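Chapter 7
District Heating and the Use of Waste Heat 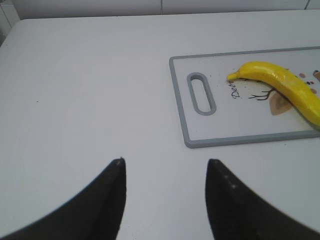
Figure 7.1 A white tabletop with a cutting board, set against a tiled wall.

Much of the energy used in a cold-climate town goes to keeping rooms and water warm. In the earlier chapters we treated each building as a separate case, with its own boiler, heat pump or electric heaters. This chapter looks at towns where many buildings share one source of heat.

A district heating system has a heat source, a network of insulated pipes, and a substation in each building. Hot water leaves the plant in the supply pipe, gives up part of its heat in the substations, and comes back cooler in the return pipe. The water in the street pipes normally does not mix with the water in a building's radiators. The two are kept apart by a heat exchanger, a set of thin metal plates with one stream of water on each side.

The temperature of the supply water matters a great deal. Older networks often run well above 100 degrees Celsius in winter. Newer ones run much cooler, and this has two effects. Less heat is lost through the pipe walls, and sources that were once too cool to be useful can be connected. Data centers, sewage works, cold stores and bakeries all give off heat of this kind. A large heat pump can raise its temperature before it enters the network.

The town of Drorkthorpe

We will use one town throughout the chapter. Drorkthorpe lies at the head of a narrow valley and has burned wood chips in its Haugen plant for many years. The network grew outward from the plant, first to the school and the public baths, then to apartment blocks along the river. It now serves 112 buildings. The supply water leaves the plant at 75 degrees Celsius for most of the heating season, which begins in October.

The town has a second possible source. The Wikelley cold store, on the far side of the river, runs its refrigeration machines day and night and releases the heat through fans on the roof. The engineer Ronja Lindqvist was asked to study whether this heat could be piped to the network. Her report compared two routes for the pipe – one under the riverbed and one across the road bridge – and looked at what each would mean for the Haugen plant.

The report raised a problem that comes up in many towns. A cold store gives off the most heat in summer, when few buildings need it. In winter the output drops just as demand rises. The new source could carry much of the hot water load in the warm months and let the chip boiler rest, but it could not replace the boiler. Someone would still have to pay for the plant and its staff through the summer. Section 7.4 returns to this question and works through the costs.

A smaller network at Bundwood, farther down the valley, is used for comparison in Section 7.5. It has no boiler of its own and buys its heat from a sawmill.

Before you begin

You should be able to calculate the heat carried by a stream of water from its flow rate and its change in temperature. If you are unsure of this, review Chapter 3. You will also need the idea of a load curve from Chapter 2.

Terms used in this chapter: supply temperature, return temperature, substation, heat exchanger, base load, peak load, seasonal storage.

7.1 Heat demand over a year

The heat demand of a building has two parts. Space heating follows the weather and falls close to zero in summer. Hot water for washing and cooking changes little from month to month, though it rises and falls sharply within a day – high in the morning, low in the afternoon, high again in the evening. We begin with the hot water load, which is the simpler of the two.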